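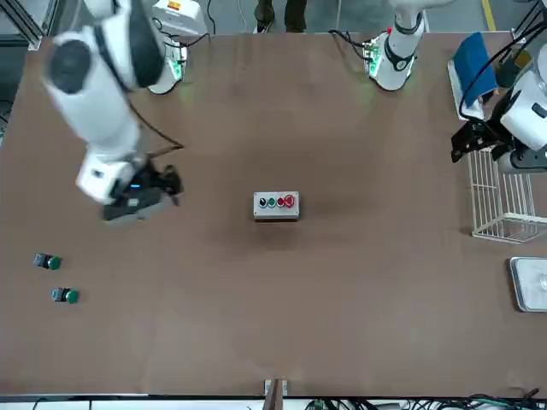 Home | Releases | Formats | Archive | Contact

Filed under: Music Video / Catalog News

Durkbridge moves regional song videos to new masters

December 18, 2019

Durkbridge has replaced the files for 937 song videos in its Kannada and Tulu catalog. The old files were encoded at several different times and did not match in loudness, frame rate or picture shape. The new set uses one loudness target and keeps the frame rate of the source tape or disc. Titles shot in 4:3 are no longer stretched to fill a wide screen - they play with black bars at the sides.

The work began in June and was done by Motside from tapes held at the Hegde store. Tharun Achari, who ran the transfers, lists 27 titles for which no usable tape was found. These stay online in their old form and carry the tag "legacy" in the format field. Another 20 have a good picture but damaged sound. For those, the audio was taken from the album release and lined up by hand, so the songs may start slightly earlier or later than before.

Links to existing pages have not changed. Playlists made before the switch will load the new files with no action from the user. Saved offline copies will not update on their own and must be removed and saved again. Users of the Sivero player need version 4 or later. Older versions will play the sound but may show a blank picture on interlaced titles.

Credits were checked at the same time. Singer, lyricist and composer are now separate fields, and search covers all three. Where a sleeve and a title card disagree, the title card is used and the sleeve spelling is kept as an alternate. Harish Devadiga is handling corrections. Send the page link, the field that is wrong and a scan or time code that shows the right entry - requests without a source are held until one is found.

Lyric files are not part of this update. Timing on some of them will be off where the new master has a longer opening.

This site uses cookies to remember your player settings. Accept | Manage settings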